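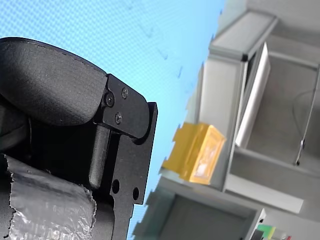

Wrist view on the storage task, with the gripper's finger plate at left and the shelving unit behind it.

Shelf task: demonstration set two is closed

Collection for the second shelf set ended in May, and the set was frozen for training on Aug 16, 2025. It holds 1,808 accepted demonstrations. A further 374 were recorded and rejected at review. The rejected ones are kept in a separate folder with a reason code attached, and groups working on failure detection can request them from the data desk.

All demonstrations were recorded at the Trindden site on the Fendetti arm. The operator moves a leader arm by hand and the follower copies it joint for joint. The first set also included demonstrations taught by gripping the follower directly and pushing it through the motion. We dropped that method. The operator's hands and sleeves got into the wrist view in most of those recordings, and policies trained on them hesitated when no hands were present. Hand guiding is still used for setting the home pose and the four approach poses.

Task definition

One demonstration is one box moved from one shelf position to another. The gripper starts at the home pose, approaches the box, closes, lifts clear of the shelf surface, travels, places, opens and withdraws. Recording stops when the gripper is back behind the withdrawal line. If the box is dropped, the demonstration is rejected even when the operator recovers it. If the first grasp slips and a second one holds, it is accepted and coded as a regrasp. Reviewers disagreed on this point in the first set, so the rule is now written into the operator sheet.

The wrist view is tilted for much of the motion. Operators who steer from the wrist view alone tend to correct for the tilt and drive the finger into the shelf edge. The instruction is to use the wrist view for the final approach and the fixed view for everything else.

Changes since set one

Leader scaling was reduced inside the shelf compartments. At full scale, small tremors in the operator's hand showed up as contact with the compartment walls. The reduced scale is switched in by foot pedal and the pedal state is logged as its own channel. Models may read it or ignore it. The Jirkent baseline ignores it.

Time alignment between the joint log and the wrist video was also corrected. In set one the video lagged by 3 frames on long recordings. The lag was not constant, and the published correction script only handles the constant part. Anyone still training on set one should reload it through the current loader.

Operators now take a break after every block of recordings and change the starting shelf at each block. Before this rule, the later recordings in a block were faster and took the same path almost every time. They looked clean at review but added little variety.

First results

The Jirkent baseline was trained on a random draw of 500 demonstrations and again on the full set. The full set gave steadier placement. Grasping changed very little, and most remaining failures come at withdrawal, when the finger catches the box on the way out and turns it. Operators avoid this by opening wide and backing out in a straight line. Some of them do it slowly and some in one quick move, and the model appears to average the two. We are testing a version with withdrawal speed added as a label.

Replay on the Chareonsuk arm has started. It has the same reach but a stiffer wrist, and replayed trajectories overshoot slightly at the end of the travel phase. No conclusions yet on whether the set can be used there without new demonstrations.

Practical notes

Gripper maintenance is to be logged before the next recording, including any change to tape, padding or screws. Changes on the gripper alter what the wrist view shows, and two unlogged changes in set one cost a week of checking.

Operator slots for set three open once the new task sheet is approved. Set three adds placing into an open compartment below the level of the start shelf, which requires a steeper wrist angle than anything recorded so far. Operators who have only worked on set two should book a practice block first. Practice recordings are not added to the set.

Requests for access to set two go through the usual form. State which loader version you run.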